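February 21, 2024

Mixing day on the Prarkley record, second pass. Carola came by at lunch and we played "Ganideck" top to bottom on the small speakers. The vocal finally sits! I pulled it down 3 dB in the verses and left the choruses alone (Telmo was right, grumble grumble). The snare still sounds like a shoebox, and I kind of love it.
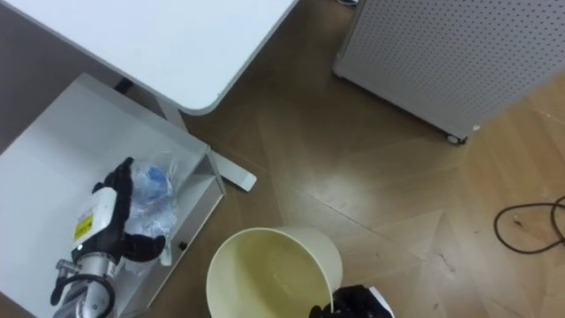 White desk and drawer cabinet.

Tried the tape echo on Leonie's backing vocals and it got muddy fast, so I cut everything under 200... no, went lower in the end, see the session notes. Tülin wants the guitar solo at 22 bars. I say 20. We'll fight it out tomorrow.
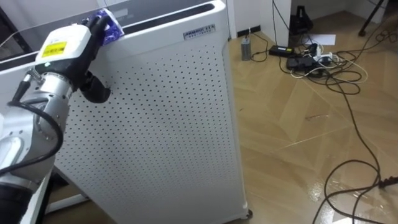
The air purifier, with a purple and white packet at its top edge.

Still to do: fix the click at the start of "Clelside," bounce a rough for Aurelia, and ask her if the long fade stays. I want it to stay.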